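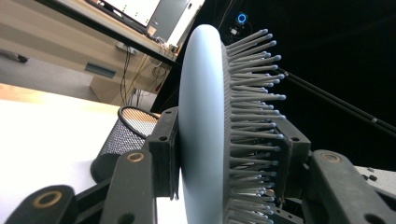
I finished my first month at the rowing studio on Patton Street at the end of May, and a couple of people asked how it went, so I'm writing it down.

The studio is called Welholm. I had been running on my own for a few years and got bored of it. My knees were also starting to complain on the downhill stretch past the reservoir. A class seemed like a way to get some strength work in without having to plan it myself.

Sessions are 45 minutes. You row for a while, get off and do floor work with a mat and dumbbells, then get back on. The first week I went out much too hard every time and had nothing left for the second row. The coach told me to slow my stroke down and push more with my legs - I had been yanking the handle with my arms. That helped more than anything else.

I go at 6:15 in the morning. Parking is easy at that hour, and the showers are free if you leave right at the end. Bring your own shampoo. The lockers take a four-digit code, and I have already locked myself out once.

My best distance in the long row is 1427 meters. When I started it was 1207, so there's some progress, though I think a lot of that is just learning how to sit properly. My hands blistered in week two and are fine now. I tried gloves and didn't like them.

The class I didn't enjoy was the Gelleter circuit, which has 2 rounds of burpees and very loud music. Other people seem to love it. I'll stick with the regular one.

I've signed up for June as well. I'm still running once a week, on the flat route only, and I skip it if my back is stiff from rowing. Next month I want to try one of the evening classes and see if they're as crowded as the sign-up page makes them look.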